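Moya (streaming on Raridum)

I put off watching Moya for weeks. Everyone kept calling it a slow burn, and I have sat through enough slow burns that never caught fire to be a little wary of the phrase. Then Thursday came along with nothing in it, and I thought, well, go on, give it twenty minutes. I stayed until the credits were done and then I went back and watched the ferry part again!

The story is simple enough to tell over a fence. A woman takes a night job at a salt works, on a coast that is never named, and the man she replaced keeps phoning the office to ask whether his coat is still on the hook. Aurelio Nieto directs, and he is wonderfully patient with those phone calls. The first one is nearly funny. By the fourth I had pulled my feet up onto the couch, and I am a grown woman with a mortgage. 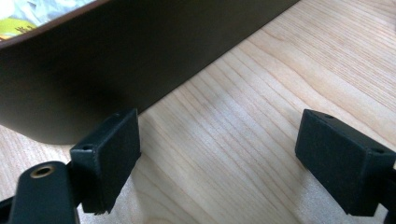

Dark brown against wood, close up.

What I loved most was the sound. Nieto lets you hear the building (pumps, gulls, a loose sheet of tin somewhere) long before he lets you see much of it, so when the lead finally walks the length of the drying shed you feel you have been working there yourself. My sister, who watched it the week after I did, said she would have cut that walk in half. She may be right, but I'd miss it.

I was less taken with the middle stretch. There is a brother who turns up with a debt of 530 dollars, and a good deal is made of it, and then he drives off and the money is hardly mentioned again. I kept waiting for him to come back. The dinner with the foreman also goes on a while, though the soup argument made me laugh out loud.

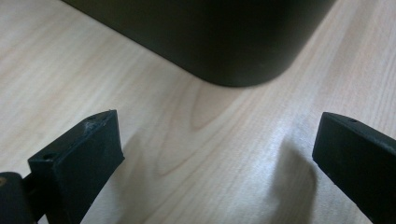
The ending I won't spoil, except to say that it happens in daylight, which I hadn't expected after so much dark, and that the coat does matter. If you saw Dredetti, his earlier one about the bus station, you'll recognize the trick of holding on a face for a beat longer than is comfortable. He does it better now. Dredetti had me checking the clock, and this one only did that during the brother.

Raridum has it with the original sound and a dubbed version. Please pick the original, even if you don't care for subtitles, as the dubbed caller sounds far too cheerful. Turn the lamps down, too, or half of the shed is lost. I'm going to try it on my book group in February and see who jumps first.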